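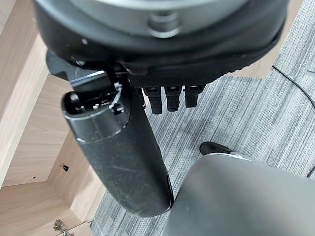

Frequently Asked Questions
Seixas Legal Help Desk, Trirkholm and Nulelholm

We get asked the same things a lot, mostly at the counter, mostly by people who have taken a morning off work and would like it to count for something. Please read this page before you call. If you have already called, you now have something to read while you're on hold.

What do you do?
We help people deal with small claims, landlord and tenant trouble, traffic citations and the clearing of old records. We explain forms, check them over and tell you which window to stand at. We do not go into the courtroom with you.

Are you lawyers?
Some of us are. The person at the front desk is usually not, and will say so cheerfully if you start describing your divorce.

Can you tell me whether I'll win?
No. We can tell you what the judge will want to see and whether you seem to have it. People who are certain they will win tend to bring less paper than they should.

How much does it cost?
The first visit is free. If we prepare a packet for you, the fee is $12, payable by card or exact change. The court charges its own filing fee on top of that. We don't set it, we don't receive any of it, and we've heard all the remarks.

Do I need an appointment?
For record clearing, yes. For everything else you can walk in and take a number. The Trirkholm office is busiest before lunch. The Nulelholm office is quieter, partly because the bus stops at the bottom of the hill.

What should I bring?
Photo ID, anything with a case number on it, and every letter you've received from the court or the other side, including the ones you haven't opened. Especially those. We will open them with you if that makes it easier.

Please bring papers flat and in date order. A ring binder is fine, a folder is fine, a grocery bag is something we can work with. 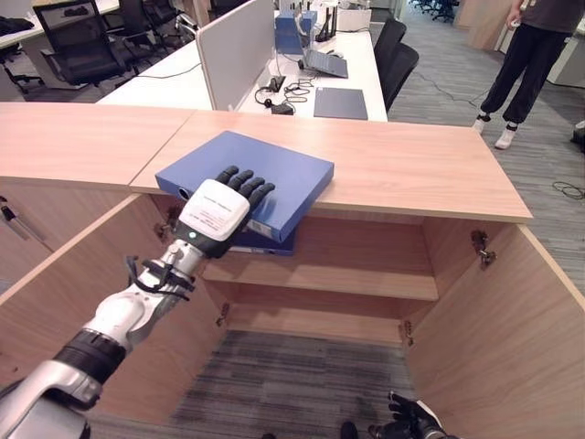
A blue ring binder on the counter.

I have evidence on my phone. Is that enough?
It might be, but print it. Judges do not enjoy being handed a phone, and you won't enjoy handing yours over with your messages open. Screenshots should show the date and who sent them. If the conversation is long, print all of it and mark the parts you care about. Cropping out the bit where you lost your temper rarely works, as the other person has a copy too.

How many copies do I need?
Two, plus the original. One is for the court and one is for the other side. Keep the original yourself unless the judge asks for it. The copier in the hallway takes coins and holds a grudge, so make your copies before you come.

What is Form 287, and why does everyone keep mentioning it?
It's the fee waiver request. If paying the filing fee would leave you short on rent or food, fill it out and hand it in with your other papers. It asks for your income, your household size and your signature. The signature goes on the back, where most people don't look, and unsigned forms come home again by mail.

I missed my court date. What now?
Come in today or call the clerk today. Depending on the kind of case, you may be able to ask for a new date, and asking early goes over much better than asking late. Bring whatever explains the absence — a hospital bracelet, a tow receipt, a letter from your employer. "I forgot" is allowed, but it's a hard sell.

Can my cousin speak for me?
Not unless your cousin is licensed to practice law. Your cousin may sit behind you and look supportive.

Do you share my information?
Our case notes are kept in Dellateo, the scheduling and records system both offices use. Staff at the two desks can see them. Your landlord, your ex and your employer can't. If you'd like your notes printed out, ask at either desk and allow 5 working days.

Can you recommend a private attorney?
We keep a referral list at both desks and can give you a few names who handle your kind of case. We don't rank them. Call more than one, ask what the first meeting costs, and get the fee agreement in writing before you hand over any money.

Are you open all summer?
Both offices close on 11th August for staff training. Court deadlines do not close with us, so if yours falls that day, file ahead of it. The drop box outside Trirkholm stays open, but papers left in it are stamped the next time someone empties it.

My question isn't here.
Ask it at the desk. If enough people ask it, we'll add it to the page.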